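4.2 Déplacer la table pliante à deux

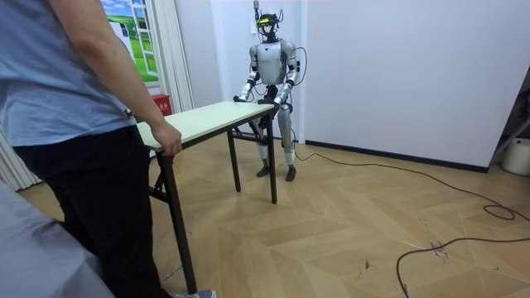
Fig. 7 – Prise en bout de table, pieds dépliés.

La notice d'origine de la Noton promet une table « qui se déplace toute seule ». Nous avons des doutes. Le plateau est long et étroit, et il tourne dès qu'on le pousse d'un seul côté.

1. Débarrassez le plateau. Un gobelet oublié compte aussi.
2. Placez-vous chacun à un bout, face à face.
3. Vérifiez les entretoises sous le plateau. Le déclic annoncé ne prouve rien : tirez dessus à la main.
4. Saisissez le bord du plateau, jamais les pieds.
5. Soulevez ensemble de quelques centimètres et avancez à petits pas.
6. Reposez d'abord un bout, puis l'autre.

Remarque : la version de 158 cm passe les portes de 86 cm dans le sens de la longueur. En biais, malgré ce qu'affirme le catalogue Skudport, nous n'y sommes jamais arrivés.

Attention : ne traînez pas la table. Les embouts sont donnés pour « tous sols » ; Danjuma Babalola a rayé un parquet avec des neufs.

Pour le repliage, voir 4.3.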